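Travetti Hand-Held Gripper Kit - Set-up Guide
Section 7: Planning and budgeting for your first station

Read this section before you place an order. It covers what to buy for one station, where one operator works with a pair of hand-held grippers.

7.1 Work out what you need

1. Write down the tasks you want to record. Start with one appliance or piece of furniture.
2. Measure the floor space. Allow for any door to open fully with the operator standing in front of it.
3. Check the position of the wall sockets. Budget for an extra socket if a lead would cross the place where the operator stands.
4. List the grippers. Each station needs one pair, left and right, with a marker cube fitted to each.
5. List the props separately. Food and drink are a running cost and should not go on the equipment order.

Note: Marker cubes are matched to their grippers at the factory. If you order spares, quote the serial numbers of both grippers.

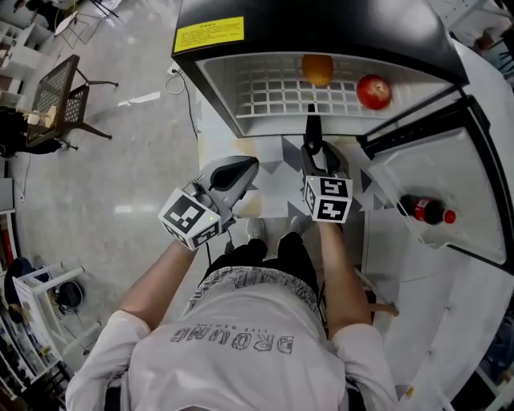 Figure 7-1. Working at an open refrigerator with a gripper in each hand. An orange and an apple are on the wire shelf.

7.2 Prepare the budget

The basic kit (two grippers, two cubes, one cable set) is listed at 1486 euros. A spare fingertip and cable pack is 435 euros. Prices are those of January 1, 2018 and do not include delivery.

1. Enter one basic kit per station.
2. Add one spare pack for every two stations.
3. Add the appliance, if you do not already own one. A small second-hand refrigerator will do, provided the door seal is sound.
4. Add operator time. Allow seven working days for set-up and practice before you count on usable recordings.
5. Send the list to Nataša Vasić in the Derese sales office for a written quotation.

Caution: Do not order for several stations until the first has been in use for a full month. Fingertip wear differs a good deal from task to task, and opened spare packs cannot be returned.

Caution: Read the warning labels on any appliance before you place it - the clearances given there come before the ones in this guide.

7.3 Delivery

Orders received in November may ship after the new year. Check the contents against the packing list before signing, then go on to Section 8.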